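4.2 Open day at the Prunirura site

The tidying task was shown to the public at the Prunirura open day in August, using the two-arm Dronora platform and the same settings as in Section 3. Visitors came in groups and stood behind a line of tape on the tiles. In total 81 people signed in, and 64 of them filled in the short form afterwards. The operator did not speak during a run – questions were kept for the end of each slot.

Soft items were the part visitors asked about most. A cushion has no fixed edge to grip, and the arms approach it from both sides (Figure 6). Runs were stopped by hand if either wrist came too near the furniture.

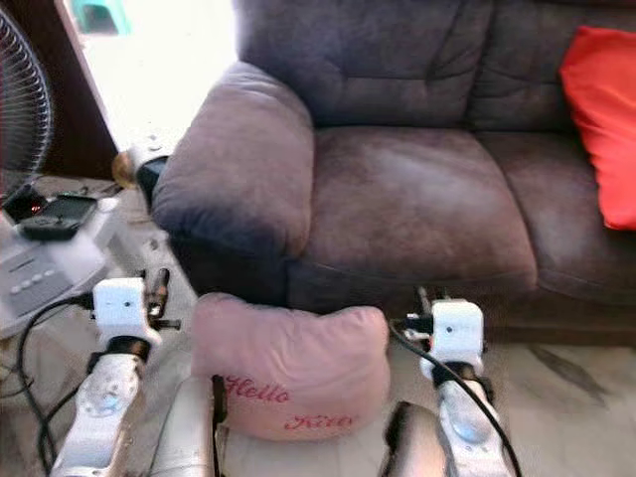
Figure 6. Both arms reaching towards the pink cushion on the floor in front of the sofa.

Melnychuk remarked that the pace would be the first thing to put people off at home, and that a slow machine might still be welcome if it could be left to work alone. Several forms made the same point. We return to speed in Section 5.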